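Home | Posts | Around the House | Archive | Contact

Sorting the first aid stuff on the kitchen table

9 Apr 2026
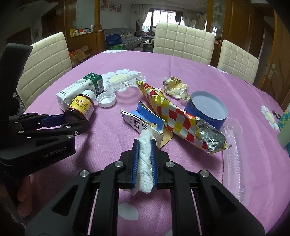 The daisy cloth, a roll of white, a torn carton and the brown bottle.

I had been putting this off since December. Our medical things live in a shoebox on top of the fridge, and every time one of us needs a bandage half of it ends up on the floor. Yesterday I took the box down and went through it on the round table.

Most of the packaging was in bad shape. One carton had been ripped open so many times it no longer closed, so I kept the side with the writing on it and moved the contents to a zip bag. Two tubes of cream had expired and went in the pile for the pharmacy. I found 3 pairs of tweezers, which explains why I could never find the pair I wanted.

It took about 50 minutes. Bottles stand at the back of the new bin now, dressings in front, small stuff in a jar lid. I still need tape.

The tablecloth has been washed a lot and the fold lines never come out. I don't iron it.

Comments (3)

Kelly Bragança: Write the opening date on the bottles with a marker. I always forget mine.

Leif Lie: Where did you get the cloth?

Adel Ezzat: Mine is still in a shoebox.

We use cookies to remember your settings. Accept | Manage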